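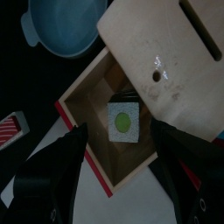
Erstellt von Hazem Abdel Rahman · Di., 3. März · Kategorie: Holzspielzeug / Deckel und Einwurf · Status: gelöst

Produkt: Gendeck Einwurfkiste, Holz, mit losem Deckel
Bezogen über: Trornico
Standort: Spielzimmer Erraji, Tisch am Fenster

Problembeschreibung

Der Deckel der Einwurfkiste liegt nicht mehr plan auf. Er lässt sich auf die Kiste legen, kippelt dann aber über eine Ecke und rutscht beim Einwerfen weg. Außerdem bleibt das Teil mit dem grünen Punkt im Schlitz hängen, wenn man es hineinsteckt. Die übrigen Teile aus demselben Satz gehen durch. Zum Herausnehmen muss der Deckel jedes Mal ganz oder halb zur Seite geschoben werden, und danach sitzt er wieder anders.

Die Kiste ist seit Oktober in Gebrauch. Bis vor Kurzem gab es keine Schwierigkeiten. Heruntergefallen ist sie meines Wissens nicht, feucht gelagert wurde sie auch nicht. Auf dem Deckel sind Gebrauchsspuren, vor allem graue Schmierflecken in der Nähe der Bohrung. Ich glaube nicht, dass die etwas mit dem Kippeln zu tun haben, erwähne sie aber der Vollständigkeit halber.

Meine Fragen: Gibt es für den Deckel eine richtige Lage? Und kann man den Schlitz nacharbeiten oder muss ein neuer Deckel her?

Rückfrage vom Kundendienst Trornico

Vielen Dank für die Meldung. Bitte prüfen Sie Folgendes und tragen Sie das Ergebnis hier ein:

– Hat die Kiste einen roten Streifen außen an der Kante?
– Hat der Deckel neben dem Schlitz noch eine runde Bohrung?
– Liegt etwas in der Kiste, das von unten gegen den Deckel drücken könnte?
– Ist das hängende Teil an den Kanten beschädigt oder aufgequollen?

Die Kiste wurde in zwei Ausführungen verkauft. Die ältere hat keinen roten Streifen, und ihr Deckel ist etwas kleiner. Wenn in einem Haushalt oder einer Einrichtung beide vorhanden sind, werden die Deckel leicht vertauscht.

Antwort Hazem Abdel Rahman

Roter Streifen: ja. Bohrung im Deckel: ja, eine, klein und rund. Wir haben nur diese eine Kiste, vertauscht werden kann also nichts.

In der Kiste lag das Teil mit dem grünen Punkt, dahinter noch etwas Dunkles, das ziemlich weit hinten an der Wand sitzt. Von oben kommt man schlecht heran, solange der Deckel halb darüberliegt. Ob es bis an den Deckel reicht, habe ich noch nicht geprüft.

Das Teil selbst: An einer Kante fühle ich einen kleinen Grat. Die gemusterte Seite mit dem Punkt ist glatt, da steht nichts über. Aufgequollen ist es nach meinem Eindruck nicht.
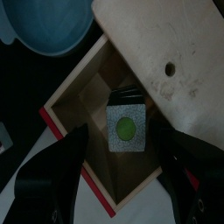 Durchgeführte Schritte

Schritt 1: Kiste leeren

Deckel ganz abgenommen und neben die Kiste auf den Tisch gelegt. Alles herausgenommen und in das blaue Gefäß aus Plastik getan, das sonst zum Kochgeschirr gehört, damit nichts vom Tisch rollt. Danach den leeren Deckel wieder aufgelegt. Er kippelt immer noch. Am Inhalt liegt es also nicht.

Schritt 2: Deckel drehen

Auf Anraten des Kundendienstes den Deckel jeweils um 90 Grad gedreht und in jeder Lage an den Ecken gedrückt. In drei Lagen kippelt er, in einer liegt er fast ruhig. Diese Lage habe ich auf der Unterseite mit Bleistift angezeichnet, passend zum roten Streifen an der Kiste. Das Umdrehen des Deckels (Unterseite nach oben) hat nichts gebracht, im Gegenteil, da rutscht er sofort.

Schritt 3: Auflagekante prüfen

Mit dem Finger den oberen Rand der Kiste abgefahren. An einer Ecke war ein Klümpchen, dem Gefühl nach Leim oder alte Knete, ungefähr 2 mm hoch. Mit einem Holzspatel abgehoben, den Rest mit feinem Schleifpapier entfernt. Am roten Streifen nicht geschliffen. Danach mit trockenem Tuch abgewischt.

Ergebnis: Der Deckel liegt in der angezeichneten Lage jetzt ruhig. In den anderen Lagen ist noch ein leichtes Spiel da, das stört im Gebrauch aber kaum.

Schritt 4: Schlitz

Der Schlitz ist lang und schmal, das Teil muss genau gerade angesetzt werden. Ein Streifen Schleifpapier um ein Lineal gelegt und 7-mal durchgezogen, dann den Staub ausgepustet. Den Grat am Teil ebenfalls leicht gebrochen, die bedruckte Seite dabei mit Malerkrepp abgeklebt. Die anderen Teile habe ich nicht angefasst, die gingen ja vorher schon durch.

Schritt 5: Probe

Mehrmals hintereinander eingeworfen, von beiden Seiten. Das Teil geht jetzt durch. Schräg angesetzt klemmt es weiterhin, was der Kundendienst für normal hält.

Hinweis vom Kundendienst Trornico

Den Schlitz bitte nicht weiter verbreitern. Bei zu viel Spiel verkantet das Teil in der Mitte und ist dann schwer wieder herauszubekommen. Falls so etwas doch passiert: den Deckel abheben und das Teil von unten zurückdrücken, nicht von oben mit einem Werkzeug nachhelfen.

Die Bohrung im Deckel darf ebenfalls so bleiben, wie sie ist. Für Schmierflecken auf dem unbehandelten Holz genügt ein kaum feuchtes Tuch, danach offen trocknen lassen und nicht auf die Heizung legen. Dunklere Flecken gehen damit meist nicht ganz weg. Ein weicher weißer Radiergummi hilft manchmal, bei Fettflecken eher nicht.

Wenn der Deckel sich später verzieht, kann er als Ersatzteil beim Hersteller Flornaletti bestellt werden. Bitte bei der Bestellung angeben, dass es sich um die Ausführung mit rotem Streifen handelt.

Nachtrag Hazem Abdel Rahman

Kiste wieder in Benutzung. Flecken auf dem Deckel vorerst gelassen. Die Bleistiftmarke auf der Unterseite sieht man beim Auflegen natürlich nicht, ich klebe noch einen roten Punkt an den Deckelrand, dort, wo er zum Streifen gehört.

Noch offen ist, ob man das Teil mit dem grünen Punkt einzeln nachbestellen kann. Das Muster ist an der abgeklebten Seite heil geblieben, aber die Kante ist nach dem Schleifen etwas heller. 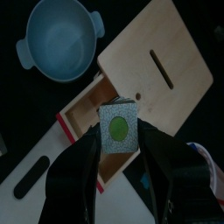

Anhang: Teil mit grüner Markierung über der offenen Kiste, rechts oben der Deckel mit Schlitz und Bohrung.

Antwort Kundendienst Trornico

Einzelteile gibt es nur im Satz. Die helle Kante beeinträchtigt die Funktion nicht, ein Austausch ist nicht nötig. Wir schließen das Ticket. Bei erneutem Klemmen bitte unter demselben Vorgang antworten.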